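Dec 22, 2018

I slept badly and I want to write this down before I forget the order of things.

We were folding cloths on the bed in the small room, me with the hand-held gripper and Kofi Lamptey at the laptop in the corridor. The plan from Dramani was simple. I fold, the gripper records how my hand moves, and later the arm at Briria learns from it. Until yesterday evening I believed that we had 698 good folds. Today Kofi looked at the newest ones and found that in 22 of them the fingers stay open in the record from start to end, although I know very well that I closed them. How can a cloth be folded by open fingers?

So we spent the whole morning on this. I took the navy cloth again, slowly, and said "close" and "open" in a loud voice, and Kofi watched the numbers. The first six times everything was correct. On the seventh the number stopped at open and did not come back until I switched the gripper off. 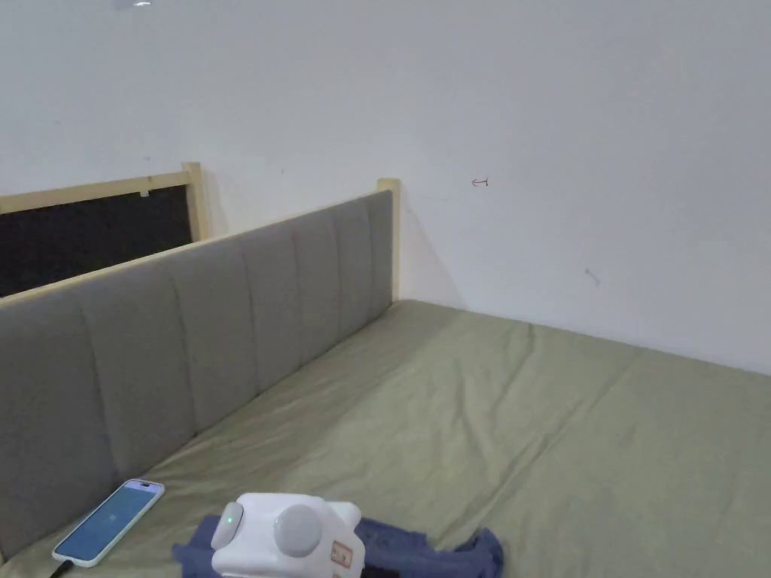
Faults and worries

What disturbs me most is the green light. It is on while I work, and I have always trusted it. Now I understand that it tells me the gripper has power, and it says nothing about the fingers. I asked Kofi if the people at Jumden know this. He thinks they do, but it is not in their manual.

There is a second thing. Two days ago I felt a small pinch on my thumb when the fingers closed late. I did not report it, because it was nothing, only a red line on the skin. I should have reported it. If the arm learns to close late, it will be much stronger than me. I wrote to Dramani after lunch and told everything, also the thumb. It was not a pleasant letter to write.

Kofi wants to go through all 698 by eye. It will take nearly 2 days. I offered to do half — he said yes very quickly.

No more folding until Burnier sends the new cable. My back is glad. I must still wash the cloths and phone my mother.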